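Is it worth paying for the grandstand at Volham, and does the vintage jet ever really fly?

Posted in: Airshows and Historic Aircraft

Erick Ondieki

I'm thinking of taking my father to the Volham show in June and I'd like a straight answer from someone who has been more than once. The website says the restored Ladefoged jet trainer will be the star of the afternoon. It said the same last year, and the year before that, and both times I read afterward that the plane stayed on the ground. One year it was crosswind, the other year it was "a technical matter," whatever that covers.

Grandstand seats are $179 for the two of us with parking. General admission is a lot less, but my father can't stand for five hours and I've heard the folding chair area fills up before 9 a.m. I don't mind paying if the seats are good. I do mind paying for a headline act that sits behind a rope while a man with a microphone tells us how wonderful it would have sounded.

Also, is the Clillilon display team worth staying for? They're on last, and the traffic getting out is supposed to be terrible.

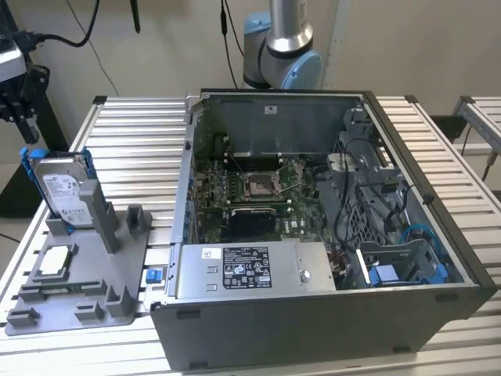 Leonie Nolte

I've been to Volham four times and seen the trainer fly once, so read the website with that in mind. "Scheduled to appear" means somebody typed it into a schedule. The engine is the weak point. The owners' newsletter says it has 855 hours on it since rebuild and that spares come from a single dead airframe, and I believe the second part more than the first. In the hangar tour they show you the trainer with its panels off, and people crowd in to look at an opening as if that proved anything. My desktop tower looks just as impressive lying on its side with the cover off, and with an empty socket where the processor should be it won't be doing any computing either. What you want to know is whether the plane has a current permit and whether it flew in the two weeks before the show. The owners' group posts its test flights. If there's nothing there by early June, assume static display and decide whether you'd still pay.

Grandstand: the front block is fine, the back block has a catering tent in the way of the left end of the runway, so you lose the start of every takeoff run. The seat map on the website leaves the tent out. Ask for rows in the right-hand half and get it in writing, since the phone people will say anything.

They also claim the grandstand holds 1,096 and that it's "nearly sold out" from the day tickets go on sale. I have bought seats at the gate two years out of four, at the same price. I wouldn't promise you that it works every time, but I'd wait for the test flight news before handing over any money.
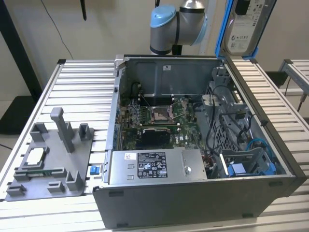 One more thing on refunds. The terms say the flying program can change without notice and that no refund is due if it does. Weather is one thing, and I can live with low cloud. A plane that was never going to leave the ground is another, and they treat both the same way. The Kodach show up the coast is smaller and has no jets at all, but the planes on the poster have flown each time I've gone. Your father might like it better – you can sit in your own chair right at the fence and talk to the pilots afterward.

As for the Clillilon team, it's up to 20 minutes of smoke and loops. It's well flown, but I've seen the same routine four times. Leave when they start and you'll be on the highway before the crowd gets to the parking lot.

Kettle_Drum

went last year. trainer didn't fly. seats were ok, bring ear protection and sunscreen, burgers are a ripoff

Erick Ondieki

Thanks, both. I found the test flight page and the last entry is from two summers ago, so I'm holding off on the grandstand for now. Leonie, does Kodach have any shade near the fence?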